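Microwave light stays on when the door is open, is that normal?
Asked in Kitchen & Appliances — 696 views

I got a secondhand countertop microwave for my studio in May and I love it, but the light inside stays on the whole time the door's open. My old one went dark! Am I burning something out if I leave it open to air after cleaning?

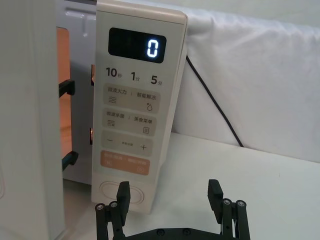 The time labels are easy enough (10秒 is 10 seconds, then 1分 and 5分 for minutes), but I have no manual and can't find a setting for the light.

2 answers

Mitus
Totally normal. Mine does it too — a little orange glow while I wipe it out. The bulb will wear out sooner if you leave it open for hours, so I unplug mine when I want it to air.

Escobar
mine never lights up at all, door open or shut, so count yourself lucky lol. check the latch hooks for crud while you're in there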